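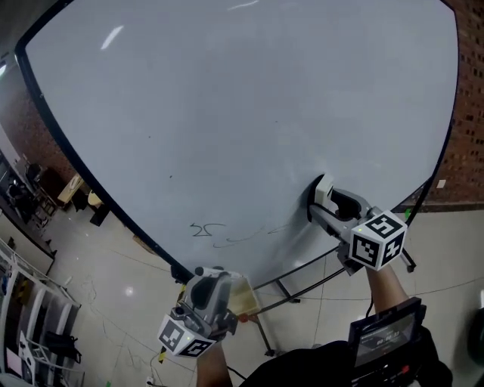

How often should a whiteboard be wiped down?
Wipe it with a dry cloth at the end of each day it gets used, and go over it with a damp cloth once a week. Marks that have been left up longer usually need a spray cleaner and a second cloth.

About Zastier

Zastier rents, sells and looks after whiteboards on wheeled stands. Our customers are mostly offices, tutoring centers, clinics and community colleges that want a writing surface they can move to another room. We also service boards bought somewhere else, as long as the surface can still be cleaned.

The company was started by Ifeoma Ezeani and Jianhua Cai. Ifeoma had managed classrooms and supplies for an adult education program. Jianhua repaired office furniture. They began with a short list of used boards and a van, and most of the early work was cleaning. Customers had boards that were gray all over from old marker and assumed they had to be thrown out. Many of them only needed a proper cleaning and a new set of casters.

We have 2 locations. The Pullska Street building holds the office and a working room with boards set up for customers to try. The Lindance warehouse is where rental boards are stored, repaired and loaded. Please don't drive to the warehouse to pick up an order unless we have confirmed it with you.

What we do

Rentals run by the day, the week or the school term. Delivery is included inside the county. The driver puts the stand together, checks that it sits level and locks the wheels before leaving. Markers and an eraser come with every rental.

Sales are of new and reconditioned boards. Reconditioned boards have been cleaned and checked for dents, and the stands have been tightened. We list any scratch longer than a finger on the sales sheet. If a board shows faint writing after cleaning, we sell it as a second and say so.

Service visits cover cleaning, caster replacement, loose frames and stands that lean. Our service crew, led by Ekene Ogbonna, completed 1347 visits in the last fiscal year, which closed at the end of February. A visit takes up to 2 hours for a small office. Larger buildings are booked by the floor.
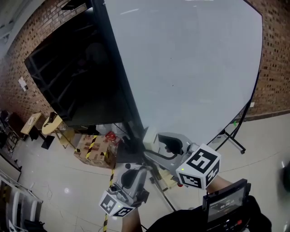 A whiteboard on a wheeled stand, with brick walls and pale floor tile behind it.

How we work

Placement matters more than most people expect. A glossy surface picks up ceiling lights and windows, and the glare can make part of the board hard to read from the side. When we deliver, we ask where people will sit and turn the board before locking it. On hard floors like tile the boards roll easily. On carpet we fit larger wheels at no charge.

We prefer that customers write directly on the surface and not tape paper to it. Tape residue can be removed, but it takes longer than marker does. Permanent marker will usually come off too. Write over it with a dry-erase marker, wait a few seconds and wipe. If that doesn't work, call us before using anything abrasive.

The cleaner we use on visits is one we mix ourselves and sell under the name Ekpo. It comes in a spray bottle and a refill jug. It has very little scent, which our clinic customers asked for.

The people

Ifeoma Ezeani runs the office and handles school accounts.
Jianhua Cai is in charge of the warehouse and all repairs.
Ekene Ogbonna schedules and leads the service crew.
Kelechi Fashola takes rental orders and plans the delivery routes.
Maureen Rowbotham does the billing. Questions about an invoice should go to her directly, with the order number in the subject line.

Visiting us

The working room at Pullska Street is open during office hours. You can write on the boards, erase them and push them around. Parking is behind the building, next to the loading door, and the entrance from the lot has a ramp. Groups of more than 2 should call ahead so that someone can be there to help.

Rental rates and the delivery area are listed on the Rentals page. Returns of sold boards are accepted within the period printed on the receipt.

Page updated 2020-11-28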